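# Tabletop arm etiquette (Narari bench rules)

**Tabletop arm etiquette** is the loose name for the house rules people follow when they run small robot arms on a shared bench. I've been editing this entry on the Narari wiki for a while now, so forgive the chatty tone (the formal version lives in the Droltilex binder and it's a slog!).

## Where the rules came from

The first set was written at Luvgate in March, after a disagreement over who could hit stop on somebody else's arm. The answer they settled on is still my favourite rule: anyone can, any time, and you don't have to explain yourself first. Abera picked up the list and added the bits on cabling.

## Speed and reach

New programs run at a tip speed of 300 millimetres per second or less until they've got through 3 clean cycles. Some benches go slower again with new starters, and I reckon they're right. Nobody's hands go inside the reach of a powered arm, and that includes the arm that's "only parked". Folded arms with power on count as live.

Where two arms share a rail, each gets its own zone, marked in the program and written on the bench sheet. Crossing into the other zone needs both operators to agree out loud. I used to think the out loud part was a bit silly, then I watched two people nod at completely different things.

## Clamps and cables

Check the rail clamps before power goes on, by hand, with a proper tug. Cables need enough slack for the arm's full travel, so move it through its whole range by hand with the power off and watch the loops as you go. A cable that pulls tight at full stretch gets rerouted, even if the task never goes that far.

## Objects on the bench

Light, blunt things are favoured for practice: blocks, foam, soft toys. Glass is out, and so is anybody's cuppa. Put pieces out before the arms are enabled, and if one needs shifting mid-run, pause first.

## Records

Logs are kept for 480 days at Narari. Luvgate keeps theirs longer, though I've never found out why.

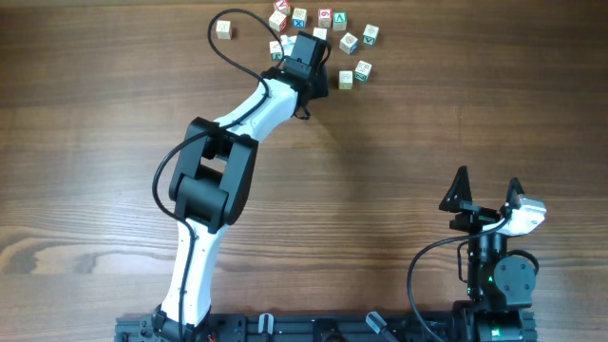

Does a folded arm still count as live if it isn't doing anything?

While it has power, it counts as live, so hands stay out of its reach until it's been switched off.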